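Week 5: Pattern Repeats, or How to Keep the Leaves Lined Up

Welcome back, everyone, and thank you for the lovely notes on last week's stripes. I read every one of them over my coffee, and several made me want to go home and repaint my hallway. We have a lot to get through today, so have your pencil and your tape measure out before we start.

What is a repeat?

A repeat is the distance from one point in a pattern to the next place where that same point shows up, measured straight down the roll. Find something easy to spot, the tip of a leaf or the middle of a flower, and measure from there until you meet its twin. Small prints may repeat every few inches. Big botanical prints often take a good deal more, and that is where people run short of paper (I certainly did, in my first apartment in Lernville, and the back of that closet stayed bare for as long as I lived there).

The three matches

Random match: the strips can hang in any order, and you cut them to height with a little extra. Plain textures and most vertical stripes belong here.

Straight match: the same part of the pattern sits at the same height on every strip. Line up one leaf with its other half and the rest will follow.

Drop match: every second strip slides down by half a repeat. The pattern runs on a diagonal, so your eye is less likely to catch the seams. It does ask for more planning, and I would number the strips on the back in pencil.

A worked example

Judite Veloso was kind enough to let us use her dining room on Peso Street. The walls measure 37 feet all the way around, and she chose a large leafy print with a straight match. Américo Mendes did the cutting and Judite did the pasting, and they kept a tally of what went into the trash. Please copy the steps, as you will need them for the homework.

1. Measure the wall height and add four inches for trimming.
2. Divide that by the repeat and round up to the next whole number.
3. Multiply by the repeat again. Now you have your cut length.
4. Divide the roll length by the cut length and round down. That is how many full strips one roll will give you.

People always want to round the other way in step 4 — please don't! A partial strip may do nicely over a door, but it won't get you from ceiling to baseboard.

Corners

Rooms are never quite square, and a big pattern will tell on you. Stop the strip just past the inside corner, hang the leftover piece on the next wall with a fresh plumb line, and let it overlap by a hair. You will lose a sliver of the pattern there. Put your best corner where guests look first and save the worst one for behind the door.

Large prints and busy floors

Olga Louro asked whether a big leaf can live with a veined stone floor. It can, if the two don't share a scale. Broad fronds go nicely over fine veining, and a warm dark floor will steady a pattern with a lot of white in it. Tape a sample up and look at it in the morning and again at 5 in the evening before you decide.

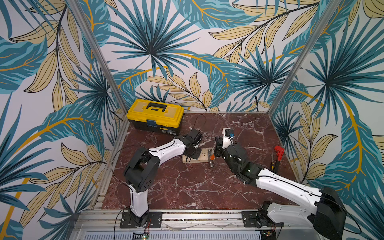 For next time, please bring a sample of any print you like, at least one full repeat long, with the repeat marked in pencil on the back. Vitória Mota has a box of old sample books if you need to borrow one. Work out how many rolls you would need for a room of your own, show all four steps, and write down which kind of match you have.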